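Lallent College of Hospitality
Event Planning and Budgeting
Handout 3: Controlling the Cost of a Wedding Reception
Instructor: Rocío Lucero
Issued Friday, January 19, 2024

Purpose of this unit

Students will learn to prepare a reception budget, to identify the costs that rise with the guest list, and to present a client with choices that fall within an agreed limit. The reading from the course packet should be completed before the seminar.

1. Fixed and variable costs

A fixed cost stays the same whatever the number of guests. Room hire, the officiant's fee and music are normally fixed. A variable cost changes with attendance. Meals, drinks, place settings, printed cards and favors are variable. Some items are mixed: a hall may charge one rate up to a certain number of guests and a higher rate after that. Mixed costs should be entered on their own line with the point of change written beside them.

The guest list must be settled first. A client who asks for a lower total while adding names should be shown the cost per guest in writing.

2. Worked case: the Visser reception

The Visser family plans a May reception for 50 guests. The hall charges a flat fee of $700. Catering is quoted at $40 per guest and table rental and linens at $8 per guest.

Hall: $700
Catering: 50 x $40 = $2,000
Tables and linens: 50 x $8 = $400
Total: $3,100
Cost per guest: $62

If the family removes eight guests, the variable costs fall by $384 and the total becomes $2,716. The hall fee does not change, and the cost per guest therefore rises slightly. Students should be able to explain this result to a client in plain language.

3. Deposits and contracts

Every deposit is recorded on the day it is paid, with the balance due and the date on which it becomes nonrefundable. Verbal quotes are not entered in the budget. In the Caka case (course packet), the planner relied on a telephone quote for catering and the final bill included service charges that had never been discussed. Read the case and list the questions the planner should have asked.

4. Borrowed and reused items

Many families already own, or can borrow, vases, candle holders, table numbers and serving dishes. These are entered in the budget at zero cost, with the lender's name and the return date. Small items for children's tables, such as crayons or building bricks, are treated the same way. Each group of items is kept in its own labeled container until setup.

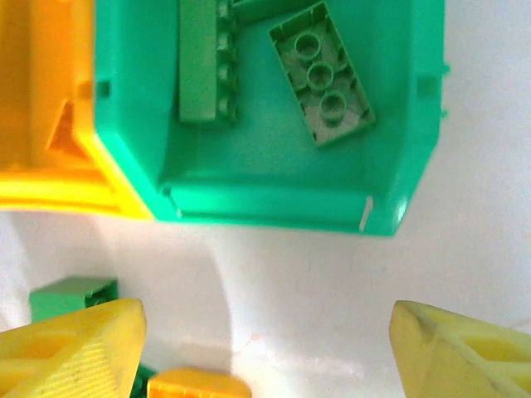
Figure 1. Plastic storage bin with a light-green building brick.

5. Assignment

Prepare a complete budget for the Flisow reception using the brief in the course packet. Show fixed, variable and mixed costs separately. Attach a one-page letter to the client that proposes two ways of reducing the total and states what each would mean for the guests. Calculations must be shown. Work submitted without a deposit schedule will be returned unmarked.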